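Home | News | Features | Reviews | Archive | Subscribe

Sunday, November 17, 2019
By the Features Desk

Print this article | E-mail this article

Teaching by hand at Pudura

Pudura does not program its kitchen arm in the usual sense. An operator holds a pair of handles made by Drirneo, the arm copies the movement, and the joint angles and wrist camera pictures are stored together. The set recorded since May holds 1537 demonstrations, of which 94 were thrown out for dropped frames.

Glass lids are the slowest item. The wrist camera sees the table through them, and highlights on the rim shift as the arm descends, so operators are told to line up on the knob and close the fingers late.

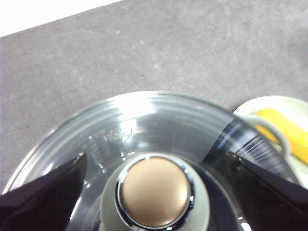
A new operator needs 14 practice runs before any are kept. Kaczmarczyk, which supplies the fingers, advises against squeezing hard – the handles return very little force, and people tend to overdo it.

Training on one object takes six hours. The software, Cunis, then replays the task from fresh starting positions. Lifts that begin off centre remain the weak point.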